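Início > Trabalhe conosco > Lavanderia e acabamento > Operador de célula

Operador(a) de célula de penduração – Festonura

A Festonura lava, seca e devolve em cabide peças de uniforme e de roupa social para hotéis e lojas de aluguel. Até agosto, todo o trabalho de pendurar era manual. Agora parte dele passa para as células Kvam, de dois braços, e procuramos quem trabalhe com elas.

Não haverá demissões no setor. As 11 pessoas da penduração manual continuam na empresa e têm prioridade nesta seleção. O que muda é a rotina: menos horas em pé diante do varal e mais tempo preparando cestos, conferindo peças e corrigindo a célula. Cada turno trata some 800 peças, e as delicadas seguem sendo feitas à mão.

O que você vai fazer

1. Preparar a célula: cesto com as roupas, cabides e prendedores na bandeja.

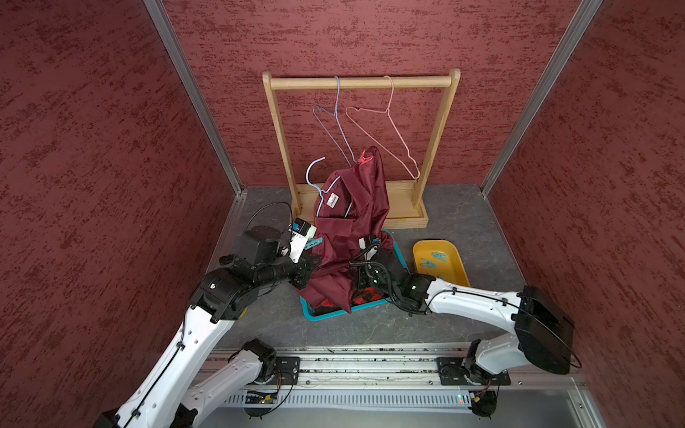 2. Acompanhar o ciclo e parar os braços quando uma peça enroscar ou cair.

3. Conferir gola, ombros e prendedores antes de liberar o cabide.

4. Registrar as falhas no Sastarix, por tipo de tecido. Cetim e flanela xadrez vão em fichas separadas.

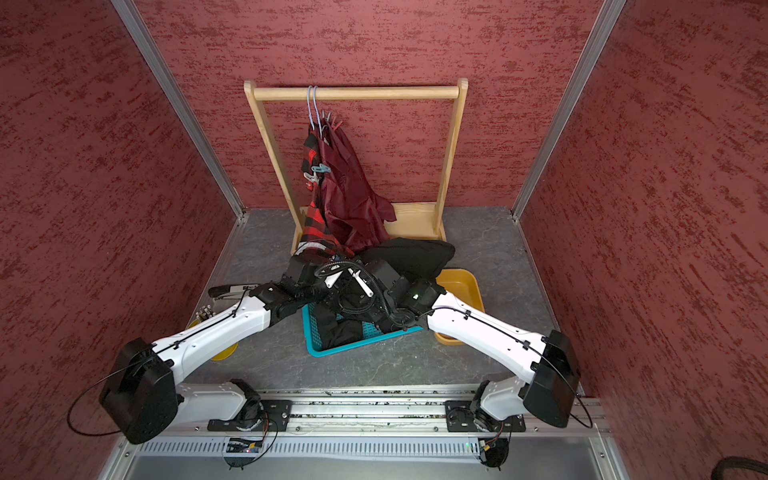

Célula com peças já penduradas e outras no cesto.

Requisitos

Ensino médio completo. Experiência com roupas (lavanderia, costura, loja) conta mais que experiência com máquinas. O treinamento é de 40 horas, pagas, dentro do expediente.

Oferecemos

Contrato CLT, vale-transporte, refeição no local e adicional de célula de R$ 395 por mês. O rodízio com a bancada manual é obrigatório para todos.

Inscrições pelo formulário da Cluvico, que conduz a seleção. Dúvidas sobre a função: Ragnvald Hägglund, coordenação de produção.

11 compartilhamentos

© Festonura | Contato | Voltar ao topo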